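Workshop > Notebooks > Audio bench > November

Bench notes, November, started 10.40

Desk stands again. I said last month I'd stop writing about them, and then a carton of Pastow ones arrived with a sheet claiming they "eliminate desk noise", so I am writing about them.

The claim first. A round metal base on a hard surface passes on every knock. A thin foam pad underneath might take the edge off a pencil tap. It won't do anything for somebody leaning on the table, and somebody always leans on the table. The sheet gives no surface, no mic, no level. I'd like to know what they put it on.

What I did before lunch: each stand with the same handheld, same clip, same gain, phone on the surface next to the base set to buzz. Then the same with a folded tea towel under the base. The tea towel won, and by enough that I didn't bother with the meter after the first few goes. The old Firwood stand with no pad at all was a hair better than the Pastow, which I put down to it being heavier. Could be wrong. I haven't weighed either of them and the kitchen scales have gone missing from the cupboard.

The clips are a separate moan. The Pastow clip is stiff when new and I don't trust it to stay that way. Opened and closed one 60 times while the kettle was on and it already lets a slim handheld slide when tipped forward. A fatter body sits all right. Whoever wrote "universal fit" had one microphone.

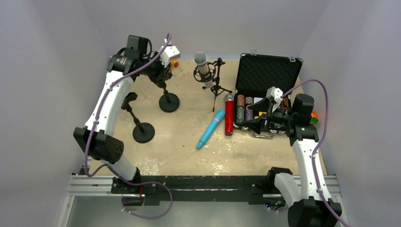

The condenser is the one I'd been putting off. Everybody tells me a shock mount makes the stand underneath irrelevant, usually people who have just paid for a shock mount. It helps with low thumps, I'll give it that. Sharp taps still came through, duller, but there. If the cable is pulled tight it goes straight past the elastic and you may as well have taped the mic to the table. Left a slack loop and most of that went away, at no cost.

Tripod versus round base: no verdict. The Flores booklet says a tripod is "inherently more stable" and then prints a drawing with the mic hung well outside the legs. Put the weight over a leg and it's fine. Put it between two legs and I wouldn't walk off and leave it. Thin legs also take up more table than you'd think, and they catch sleeves.

Tried standing a handheld on its end, as people do when they run out of stands. It's all right until a cable goes in, and then it isn't. Please don't do it with anything on loan.

Numbers, such as they are. Ran 19 taps per stand, threw out the ones where I hit the base itself. Of the takes I kept, 11 were clean enough to compare. That's thin and I wouldn't quote it to anyone. The spread between my own taps is bigger than the gap between the stands, so what I've mostly measured is my finger. Need a dropped weight of some sort – a marble down a tube would do.

Flarkbridge want 700 of these for the reading rooms and want a yes or no. My answer today is no, or at least not on the strength of that sheet. The tables over there are hollow-topped, last I saw, and this bench is nothing like them. Ask them to send one table top. They'll grumble.

15.20 – repeated the tea towel one with the towel folded once instead of twice. Hardly any difference. Base wobbles less.

To do: find scales, marble, tube. Loosen the stiff clip and see if it still holds the fat handheld. Tea towel needs to go back to the kitchen.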